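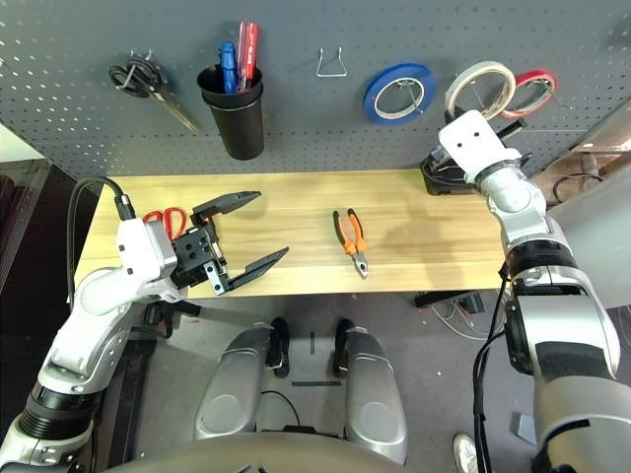 Catalogue page 80

Rarkivano Bench Cell – fingers, wrist care and the Gindby service kit

The Rarkivano is a two-armed humanoid set up to tidy hand tools at a workbench. It will hang up scissors all afternoon without a sigh, which puts it ahead of most of our workshop. In return it wants its fingers looked after.

Kit no. 3643 covers both grippers: four finger blanks, base screws, cable ties and a hex key you will lose by July.

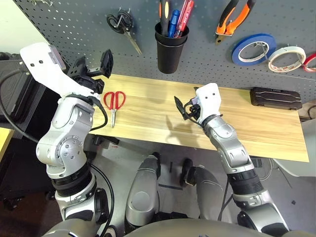

The Gindby kit is mostly about cables. A wrist lead tied too tight will pull at its connector every time the arm reaches for the top of the board, and one tied too loose will go looking for something to catch. Leave slack at the wrist, as on the left arm, where the black cable loops down and back along the limb, then run the arm through its full reach by hand before you trim the ties. Trim them first and you'll be buying more ties. We sell those too.

Finger changes take one person and a clear bench. Park the arms, switch off at the Dusura controller, and back out the base screws evenly. Keep left and right fingers apart. They look like twins and don't behave like it. 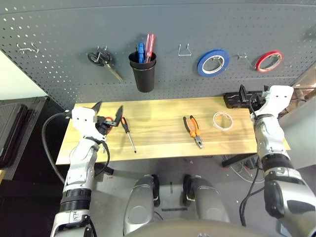
After any finger change, run the Oral grip check from the service menu. It closes each gripper 3 times and reports the offset. If you get code 828, a finger isn't seated. Take it off, wipe the mounting face and start again. Sze-wing Fung on our service desk will ask whether you wiped it, so you may as well.

Scuffs on the fingers are cosmetic. Chips on the gripping face are not, whatever colour of marker you use to hide them.
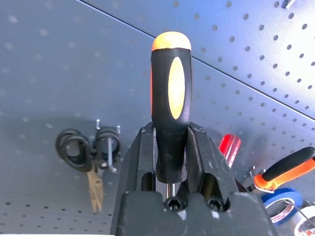

Gripper holding a screwdriver, handle up. Both base screws can be reached from this side.

Spare fingers are also sold in pairs. Trade enquiries to Beril Gezer, mornings preferred.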